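About Stostmont

Stostmont is a packing and order shop in Desbridge. We pack small household goods, craft supplies and dry foods for shops that don't have a back room of their own, and we sell a short list of things over our own counter. Most of what goes out of the door goes out in a plain paper bag.

How it started

Halldóra Lund and Asger Lund opened the counter to sell refill goods: rice, lentils, buttons, beads, screws, anything that people wanted in a quantity other than the one the supermarket had decided on. The counter did fairly well. What did better was the packing table behind it. A tea shop down the street asked if we could put up its holiday orders one December, and we said yes before working out where we would stand to do it. The tea shop, Oddsson, is still a customer. The table has been replaced twice.

For a while we ran the shop and the packing as two separate businesses with two sets of books. We stopped doing that when the packing side had grown to the point where the shop was using its bags, its labels and its people. It has all been called Stostmont from then on.

What we pack

Anything dry, clean and small enough for one person to lift with one hand. In practice that means jars, tubes, tins, boxed tea, yarn, small tools, stationery and gift sets. We don't pack frozen or chilled goods, and we don't pack anything that has to be shipped as hazardous. Glass is fine if it has a lid that closes properly.

The smallest order we take from a business customer is 18 bags. There is no upper limit as such, but for anything over 500 we need to talk about dates first. Bags are packed to order and not kept ready on a shelf.

How a bag is packed

Every order has a sheet, and the sheet lies on the table next to the bag until the bag is closed. The bag is opened fully and stood up before anything goes near it. A bag that leans while it is empty will lean when it is full, so we square the bottom corners with a hand inside.

Heavy and flat things go in first. Boxes go against the sides. Tubes and cylinders are the awkward ones – they roll, and they find the one soft thing in the order and press into it. We check that the caps are tight at both ends, read the label against the sheet, and then lower the tube in by hand. We don't drop things in, even when they won't break. Upright if the bag is tall enough, flat along the back if not.

Soft goods go on top. Paper goods go down the side in a sleeve. The receipt or card goes in last, facing the front. If a customer has asked for no card, the sheet says so in the top corner, and the person closing the bag initials it.

Brynhildur Hedegaard wrote these rules down after her first winter here. Before that they were passed along by word of mouth, and there were at least three opinions on where the card went. Her version fits on one page and hangs by the table. New people read it on the first morning and then pack beside somebody else for 6 days before they close a bag alone.

Bags and containers

Our standard bag is plain kraft paper with no printing. Customers sometimes ask why we don't put our name on it. The bags belong to the shops we pack for, and their customers have no reason to know who we are. If you want your own name on the bag, send us stickers or a stamp. We have stopped ordering preprinted bags for individual customers, having been left with too many of one that changed its logo in the spring.

For loose goods we use clear plastic containers with caps, so the contents can be checked without opening anything. They cost more than pouches and they take up more room – we know. They can be returned to the counter, with or without the label, and we give a small credit for each one. Please rinse them and let them dry. Containers that held spices are kept apart and only used for the same spice again.

Who works here

Halldóra runs the shop and talks to new business customers. Asger does the purchasing and most of the deliveries within Desbridge. Brynhildur is in charge of the packing table. Hjalti Zoëga prints the labels and handles the returned containers. Bjarke Þórarinsdóttir does the accounts in the mornings and packs in the afternoons when it is busy.

We take on extra packers before the holidays. You need to be able to stand for most of a shift and read a packing sheet. Experience is welcome but we don't ask for it.

Jandia

Jandia is our own line of gift sets, sold over the counter and through a few other shops. Each set is made up in a run of 200, and when a run is finished we change what goes in the next one. Sets can be picked up at the counter in a paper bag or boxed for mailing. 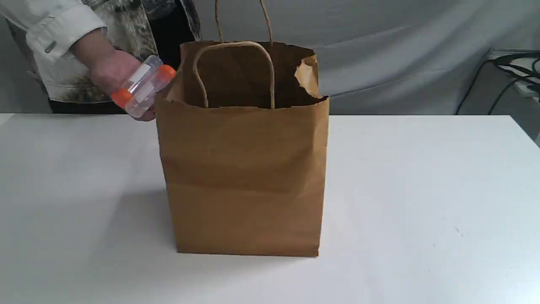 Counter orders placed before noon can normally be picked up the same afternoon. Business customers should send their order sheet to Brynhildur and their label text to Hjalti, in two separate messages, and mention any items that must stay upright. If you have something you would like packed and aren't sure whether it suits us, bring one in and we'll try it in a bag.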